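Surface texture (moulded parts)

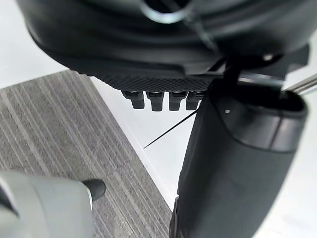
Department of Materials and Finishing, Zundton Technical College

Surface texture, in moulding, is the fine pattern or degree of gloss on the outside of a part. On plastic parts it is usually formed by the wall of the mould, which is polished, blasted, etched or engraved before use. The same black resin can look quite different from one part to the next depending on the finish - a curved shell with a slight sheen, a matte cylinder, a strip with a fine crosshatched grid.

Types

Gloss finishes come from a polished mould and show fingerprints and fine scratches readily. Matte finishes scatter light and hide small marks, including flow lines. Patterned finishes include grain, stipple and crosshatch. Crosshatch is common on surfaces meant to be gripped, though it is also used purely for appearance.

Design

Texture on a side wall acts as a series of small undercuts, so the wall needs extra draft to let the part release without scuffing. Deeper patterns need more. Soft rounded edges are easier to texture evenly than sharp corners, where an etched pattern tends to fade.

Care

Crosshatched surfaces hold dust in the grooves and are cleaned with a soft brush and mild soapy water. Abrasive pads will polish the high points of a matte finish and leave shiny patches that can't be removed.

College collection

The department keeps a set of 16 sample plaques, catalogued by Demetrius Greenberg as the Garkosska series. Plaque 6 is the reference for fine crosshatch. Plaques may be borrowed for up to 20 days.

See also: Draft angle; Mould polishing; Parting line

Last revised Monday, July 1, 2024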